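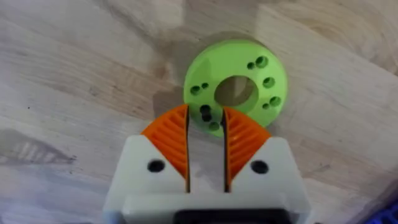
Wrist camera view, green ring part, approach from below. Lustitz manipulation software, release 14 thread.

1/ The Lustitz software group has published release 14 of its planning and perception stack for small-part handling. This thread summarizes what has changed, what has been withdrawn, and what users should check before they update. Full notes are in the repository.

2/ The release covers four areas: ring pose estimation, the approach planner, finger control near contact, and the replay tool. The interface to the arm driver is unchanged. Sites that use only the driver may skip this update.

3/ Ring pose estimation. In earlier releases the estimator fitted one ellipse to the outer edge of a part and took the center from that fit. This was adequate for plain washers. It performed poorly when a finger covered part of the outer edge, as is normal in the last stage of an approach.

4/ Release 14 fits the outer edge and the edge of the central hole together. The two fits share a center and a plane. Where they disagree by more than the set limit, the estimator reports "uncertain" and the planner holds position. It does not choose between them.

5/ The thickness of the part now enters the fit. In a wrist view, the inner wall of the hole often shows as a darker band on one side. The old code sometimes took the far side of that band as the edge, and the center shifted accordingly. The new code models both edges of the wall.

6/ Rotation about the part's own axis is a separate problem. The center and the plane say nothing about it. The green ring used in our tests carries smaller holes of different sizes around the central one, and the estimator uses their layout to recover the angle.

7/ Matching is done on angular spacing and relative size. Absolute size is not used, as it depends on camera height, and camera height carries its own error. A hole hidden by a finger is treated as missing data and carries no penalty.

8/ Users with parts that have a regular hole pattern should note that the angle cannot be recovered uniquely in that case. The estimator will return every candidate angle with an equal score. The calling program must decide whether the difference matters for the task.

9/ Approach planner. The planner previously treated the gripper as a single box. This was safe but wasteful, and it ruled out many approaches in which the fingers come close to a part before closing. The housing and each finger are now separate shapes in the collision model.

10/ The finger shapes are taken from the outline file supplied with the gripper. Sites that print their own fingers must supply their own outline. The planner will refuse to start without one. In release 13 it fell back to a default without a warning, and that behavior has been removed.

11/ Fingers with a ribbed surface should be entered at the height of the ribs, not at the depth of the grooves. Several support requests in the past year were traced to this setting. The configuration guide now has a drawing.

12/ The planner also accepts a "keep clear" list of regions on the work surface. Any object the detector finds but cannot name is added to that list by default. The object need not be fully in view. A corner of something at the border of the camera view is sufficient.

13/ This default has a cost. On a crowded surface the planner may report that no path exists. We consider that the correct result. Operators can remove a region by hand, and the removal is written to the log.

14/ Finger control near contact. The closing motion is now divided into 3 phases: free closing, guarded closing, and hold. The change from the first to the second is set by estimated distance. The change from the second to the third is set by motor current.

15/ The current threshold must be tuned for each gripper. A tuning script is included. It closes the fingers on a reference block supplied by the user and records the current curve. Please run it again after any change of fingers.

16/ If the guarded phase ends without a current rise, the controller opens the fingers and returns a "no contact" code. It does not try again by itself. Retry policy belongs to the task layer, where more is known about the part and its surroundings.

17/ On wood grain. Our test surfaces include pale wooden boards, and curved grain lines produced false edges in release 13. In the worst cases, a band of swirling grain was reported as the rim of a large ring that did not exist.

18/ Two measures address this. Color is now weighed before edge strength when the part color is known, and an arc must be supported on both sides of its center before it is accepted. Grain seldom meets the second test. Stains and small specks are removed by a size filter.

19/ Shadows remain a known weakness. Where the gripper and the part both cast a soft shadow on the board, the lower contrast along the rim widens the error on that side. The estimator reports the wider error correctly, but it cannot reduce it. Work on this continues.

20/ For strongly colored parts, such as bright green plastic on a light board, the effect is small. For unpainted or wooden parts on wood, we advise against unattended use of this release.

21/ Replay tool. Every run now writes one log file containing the wrist video, joint states, planner decisions, and estimator output on a common clock. The replay tool steps through them together. The fitted edges may be drawn over the video at any step.

22/ The tool can also run a new estimator version against an old log. This is how the changes described above were reviewed. No change to perception code is merged until it has been replayed against the reference set, which at present holds 31 logs.

23/ In the replay review for this release, 2 logs gave a worse result than under release 13. Both show a part lying partly on top of another part. The regression is accepted for now, is listed in the notes, and has an open ticket.

24/ The reference set is kept jointly with the Rasberg site, which maintains the storage and the nightly job. Contributions are welcome. A log must include its calibration file and a short text note stating what the part is and how it was placed.

25/ Logs in which a person can be recognized will be declined. Contributors are asked to check the full length of the video before sending it.

26/ Calibration. The camera-to-gripper transform is now checked at startup. The fingers are moved to a known opening, the visible finger edges are located, and their position is compared with the stored transform. The check is short and does not require a target board.

27/ A failed check stops the program. This will inconvenience some users, and we have received comments to that effect from the preview period. A camera that has moved slightly in its mount produces errors that look like planner faults, and much time has been lost in looking for them in the wrong place.

28/ The check depends on a clear difference in color between the fingers and the work surface. Orange fingers on pale wood give a strong signal. Dark fingers over a dark mat do not, and those sites should use the target board procedure in the appendix.

29/ Withdrawn in this release: the single-ellipse estimator, the box collision model, and the old text log format. A converter for old logs is provided. It cannot restore timing information that was never recorded, and converted logs are marked as such.

30/ Simulation. The Ackroyd scene package has been updated to match the new collision model. Scenes made for release 13 will load, but their grippers will still be boxes. The package notes explain how to replace them.

31/ Simulated wrist images should not be used to set the color weights. The simulated boards have flat lighting and an even surface. Weights tuned on them have been too trusting of weak edges when moved to the real arm.

32/ Updating. Stop all running tasks, back up the configuration directory, install the release, and run the configuration checker before the arm is powered. The checker lists every setting that has been renamed. It changes nothing on its own.

33/ The first motion after an update should be made at reduced speed with an operator at the stop button. This applies also to sites that have made no changes to their settings.

34/ Support. Release 13 will receive fixes for faults that affect safe operation until the end of September. No other changes will be made to it. Requests for an extension should be sent through the tracker and should state the reason.

35/ The next release will concentrate on partly covered parts and on shadow handling. The Bemamthorpe project, which supplies the task layer used at several sites, will move its retry policy to the new return codes in the same period.

36/ Corrections to this thread will be posted as replies below. Questions on installation should go to the tracker, where they can be found by other users. Direct messages to this account are not monitored.

37/ Correction to 15: the tuning script must also be run after a change of gripper motor. The release notes have this right.

Lustitz software group, June 13, 2020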